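Guides > Robot data > Working in homes
Tagged: hand-held grippers, good practice, kitchens

How to Record Chopstick Tasks in a Home Kitchen: Our Working Rules

By Ese Oyelaran
October 30, 2021

18 shares | 2 comments

These rules are for operators who record two-handed tasks with hand-held grippers in a private home. At Nutsugah we wrote the first version in May, and Renato Villalba corrected it after he had worked with it in many small kitchens. Please read the whole page before you enter the home.

1. Before you start

Ask the resident which part of the kitchen you may use, and write the answer on the session sheet. Check that all burners are off. The stove stays off during the complete session, also when the task is far from it.

Wipe the finger pads with a dry cloth. Close each gripper slowly and look if the pads meet evenly. If one pad is higher than the other, a thin stick will turn in the grip and the recording has little value.

2. Holding long, thin objects

Take the stick between the middle of the pads. Close until it is held, then stop. More force does not help, and with wood it can leave a mark.

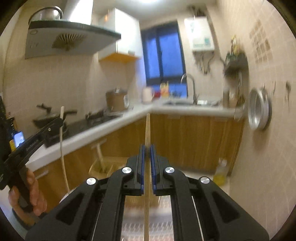
Keep the two hands at different heights when both carry something. Two long objects at the same height will touch sooner or later, and the operator will then make a quick correction that we do not want the robot to learn. In a narrow kitchen, turn with the feet first and with the arms after. Never pass an object over the stove.

A session is limited to 60 minutes. After this time the wrists are tired and the movements become careless, even if the operator does not feel it yet.

3. Working on the floor

Floor tasks are allowed if the resident agrees and if the surface is clean. Put the objects down with space between them, but do not arrange them too nicely. In the Bomis set we had 132 recordings where every stick was parallel to the next one, and we had to repeat most of them.

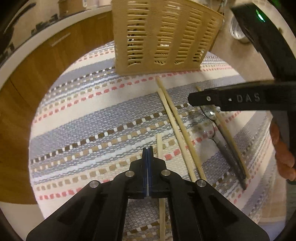

Decide before the recording which hand goes first. The second hand waits until the first one has lifted its object and moved away. If a piece rolls out of reach, leave it there and continue with the others. Do not push it back with your foot.

Kitchen objects that were on the floor are washed before they go back to the drawer. This is your work, also if the resident says it is not necessary.

4. Naming and closing the session

Upload to Widgate on the same day. Use the task name, the room and the operator number, in this order. Failed grips stay in the file with the mark "F". Please do not delete them, we use them for checking.

Faces, letters and family photos must be reported on the session sheet with the minute where they appear.

2 comments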